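Home Helpers: tips for getting on with a tidying arm

Posted on a Sunday, after the washing up. 206 shares | 173 comments

I've had the Molia kit from Trumitix on trial for a while now, and so many of you have written in asking whether it's worth the £2177 that I thought I'd put my tips in one place (do put the kettle on, I do go on a bit).

Start on a cutting mat. It gives you lines to set your bowl against, and a wide bowl is far kinder to a learner than a deep, narrow one. 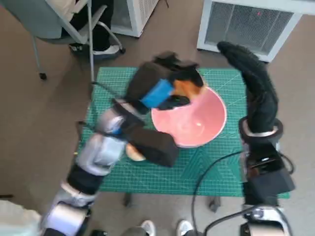
My neighbour Gareth Wainwright began with real satsumas, bless him, and I wouldn't! Soft, light things are much more forgiving, and you can leave them out between goes.

Keep the bowl in the same spot while you're getting the hang of it, and bring the finger in over the middle, slowly, well clear of the rim.
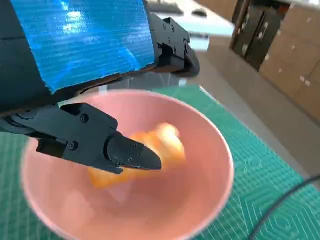

Mind the hands

The ribbed glove is lovely for grip but it does gather crumbs, so go over it with a dry brush before you put everything away. Look along the seams while you're there, and don't be tempted to pop it in the machine with the tea towels. 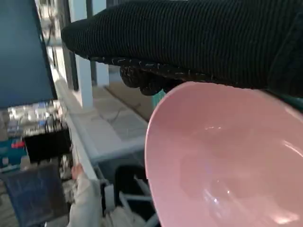
Would I buy it?

For a patient household, yes, I think I would, though I'd like to see the spare gloves come down in price.

We use cookies to remember your settings. Accept | Manage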